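**Re: [pumport-data] How many drawer demos before the first training run?**

From: Oleksandra Dmytriv
Date: December 4, 2021

> We're about to start on our own drawer task over here and would like to
> avoid the mistakes we made with the cups. Three things:
>
> 1. How many episodes did you have before training was worth the trouble?
> 2. Do you start every episode from the same pose?
> 3. Do you throw out the ones where the person fumbles?
>
> Also, is anyone recording with two grippers at once, and is the sync as
> painful as it sounds?
>
> Coughlan group

Hi all,

Great timing, we've been deep in exactly this and I'm having more fun with it than with anything since the cable work in May!

On the first question: our Pludora set stands at 2391 episodes after cleaning, but we didn't wait for that. We ran a first training pass much earlier, on a pile so small I'm a little embarrassed to name it, and the policy was bad in a really useful way. It went for the drawer lip every time and missed to the same side every time. That sent us back to the recordings, where we found that three of us had been approaching the drawers from the same angle without noticing. So my advice is to train early, look at how it fails, and then decide what to collect next. You'll learn more from one bad policy than from another week of good demos.

On start poses - please don't fix them! We did that for the first batch and regretted it. Now we do 34 episodes, then turn the organizer, slide it somewhere else on the table, and do 34 more. Some of the turns are pretty awkward to reach around and those are the ones I like best. Before each episode both people also open and close the jaws fully once, above bare table, so the width signal has a clean maximum and minimum in every file. It costs a couple of seconds and it has rescued us more than once when the width readings drifted over a long session.

Fumbles: we keep them if the person recovers. If a part slips and gets picked up again, that goes in, with a "recovery" tag. We only drop an episode if somebody stops and talks or puts a gripper down halfway. I know the Gastance people filter much harder than this and I would love to hear how it's working for them, so please chime in.

And yes, we record with two at once, one camera on each. Sync was painful for a while and then it got much better. What worked for us:

- one clock for both recorders, checked before every batch and not just in the morning
- both people tap fingertips together once at the start, so there's a moment you can find by eye in both videos
- a written note of who held which gripper (we lost a full afternoon to swapped left and right labels)

The tap sounds silly but I'd keep it over anything else on that list. You can line up two streams by hand in no time if you have it.

One more thing on the table surface. We went with plain white, and it's lovely for seeing the fingers and terrible for visual tracking, because there's so little texture to hold on to. When one camera looks at nothing but white, the pose estimate starts to wander. We now cap each episode at 45 seconds and re-localize in between, and the bad tracks have mostly gone away. If you're starting fresh, think about a surface with some pattern to it. I'd switch ours tomorrow if it didn't mean splitting the set in two.

A couple of stills from our setup, so you can see what the models get to look at:
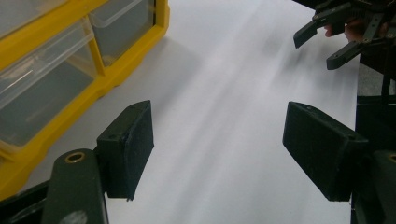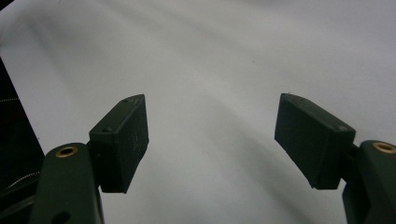
Jaws open and nothing between the fingers in either one; the yellow drawer organizer and the second gripper are in the first.

The second view is the kind I mean about tracking, very little in it besides white. If anybody has a trick for those that doesn't involve changing the table, I'm all ears.

I can share our episode tags and the little script that finds the tap, just write to me off list. It's rough but it runs. And Coughlan folks, please post your first failures when you have them - I'd really enjoy comparing!

Oleksandra

--
pumport-data mailing list
To leave the list, send a message with "unsubscribe" in the subject line.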